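The planner finally reads the room

February 2, 2024
By Rūta Jaunzems

Print this page | E-mail this page 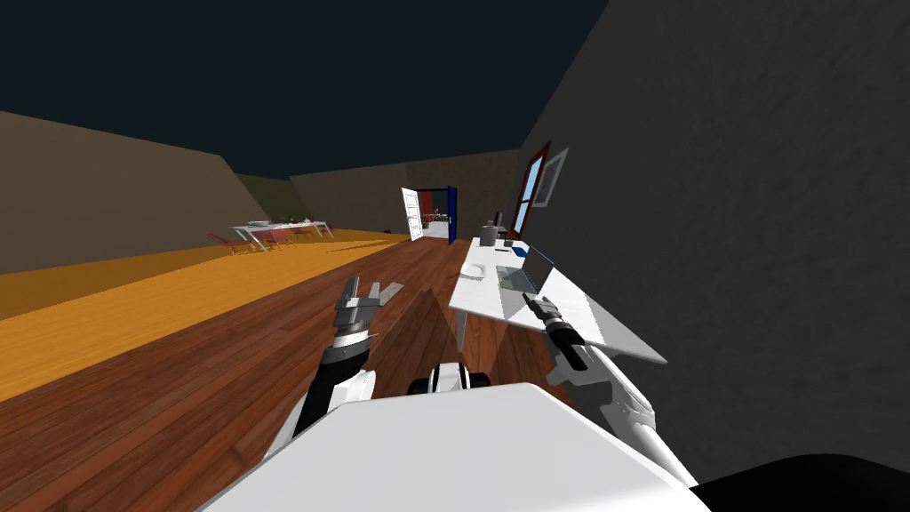

The Stellia sim room, right gripper at the near corner of the desk.

Such a good day! I got in early with a coffee and a bad mood, because last night's batch finished while I was asleep and I was sure it had fallen over. It hadn't. All 2000 runs went through, and 938 of them got a clean plan on the first try. I know that's less than half. In November the same batch gave me a number so small I didn't write it in here.

The change is a dull one, which makes me love it more. The old planner treated the desk as one fat box with a safety margin all the way around, so any goal close to the top was thrown out before the arm had even started thinking. Kjell kept telling me to shrink the margin and I kept telling him that was cheating. What I did in the end was split it - a thin slab for the top, separate bits for the legs - and let the margin get smaller as the gripper slows down. Now the right arm will come in just past the front edge and hold its fingers above the surface, and the left one stays up over open floor with the gripper open, out of everyone's way. I sat there grinning at it.

The plate is the next target. It's over near the laptop, and the laptop's screen is tilted up, and the planner hates that screen (so do I). Gintarė thinks we should let perception hand over a rough shape for it and stop pretending we know the hinge angle. I think she's right but I want to see the timing first. Run 1769 spent its whole budget swinging the elbow back and forth like it was fanning itself. Saved the seed so I can step through it tomorrow.

Also on the list: the board lying on the floor past the left gripper. It isn't in the collision map at all! The map is still the 2023 export and I'd bet the board got added to the room later. Asked Laimutte - no, Laimutė, I will learn to spell it - to rebuild the map from the current file.

Zane came by before lunch and I made him watch the same approach four times in slow motion. He was very patient. He wants to know when it can go on the Lullar branch and I said after the plate, and not a day before the plate.

Home late, forgot to buy bread. Left another batch running with the new slab.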